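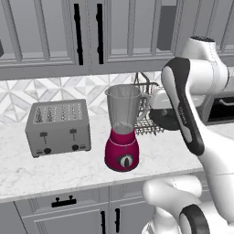 Glaze tests, 2021-12-28. The ash glaze finally broke over the texture the way I've wanted it to since November! Seven tiles out of the Sikder kiln this morning and the best of them is tile 131, which is a soft gray-green on the flats, going to honey brown wherever the ridges thin it out. I had Prasanna look at it under the window and she went straight for the same tile without me saying anything, so I'm calling that a result. The tiles stood up in the new clay holder, the one with four narrow slots side by side like the top of that silver-gray toaster, and I'm very pleased with it. Tiles stay upright, so we see the run properly, and the slots hold them by the bare foot only. Two more of these holders are drying on the shelf over the wedging table. Please don't glaze them.

Recipe as mixed: the same wood ash as last time, washed twice, then the Rarkton feldspar, ball clay, and a little whiting. Total dry weight 961 g. I sieved it through the coarse mesh first and then the fine one, and the fine one took forever (the ash still has gritty bits in it that want to be pushed through with the rubber rib, and I'm not sure we should be pushing them through at all). What stayed behind went in a labeled jar. Shafiq wants to grind it and try it as a sprinkle on the shoulder of a jar. Great idea, go ahead.

Application. Tiles in the front row were dipped once for a slow count of three, back row dipped, left until the shine went off, then dipped again on the top half only. The double dip ran, as expected, but it stopped well short of the foot on all but one. That one has a lovely fat drip hanging right at the bottom edge. Useless on a mug, wonderful to look at. Kept it.

Clay makes more difference than I thought. On the Trilinstead stoneware the color is warm and you get those iron freckles coming up through the glaze. On the white body it's cleaner and a bit cold, closer to celadon, and the crazing shows a lot more. I rubbed ink into one of the crazed ones to see the pattern and it's a tight, even net, with no long cracks at all. Boonmee likes the white ones better. We argued about it over lunch and got nowhere, so both go on the board.

Firing: Ruwan programmed a slower climb at the end and a longer hold at the top. The cone pack on the bottom shelf is bent a touch less than the one on the top shelf, same as always. The tiles down there are a little drier looking, more satin. I'd like to know how much of that is the heat and how much is my dipping, so next time I want matched pairs, one up, one down, dipped from the same bucket within the same few minutes.

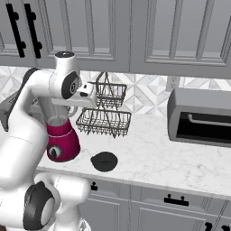

Can the ash be left unwashed to save a day? It can, but the glaze will change from one bucket to the next as the soluble salts dissolve out into the water, and the slop is hard on bare skin, so use gloves and expect a brighter, runnier surface that may not repeat.

I'd still love to try it on a small scale. Selvaraj has a bag of apple prunings from the Gindeck orchard that he's been burning down in the old drum, and fruit wood ash is supposed to be a different animal from the mixed stuff we have. One cup unwashed, one cup washed, everything else held the same.

Bucket notes: settled hard overnight. Took the drill mixer and a good deal of patience to bring it back. Added a pinch of Epsom salts dissolved in hot water and it floated up nicely, much creamier, and the brush marks closed over by themselves. Should have done it on the first day. Lid is on tight, label is on the side (the last label was on the lid and the lid wandered off to the tenmoku).

For the next firing:
Matched pairs, top and bottom shelf.
Same recipe with the ash cut a little and the ball clay brought up, to see whether the drip can be tamed without losing the brown on the ridges.
One real pot! I have a small ribbed bowl bisqued already and I can't wait to see what those ridges do. Thick wash on the shelf under it, and a cookie as well.
Tile 131 stays on the nail by the sink. Look all you like, but put it back.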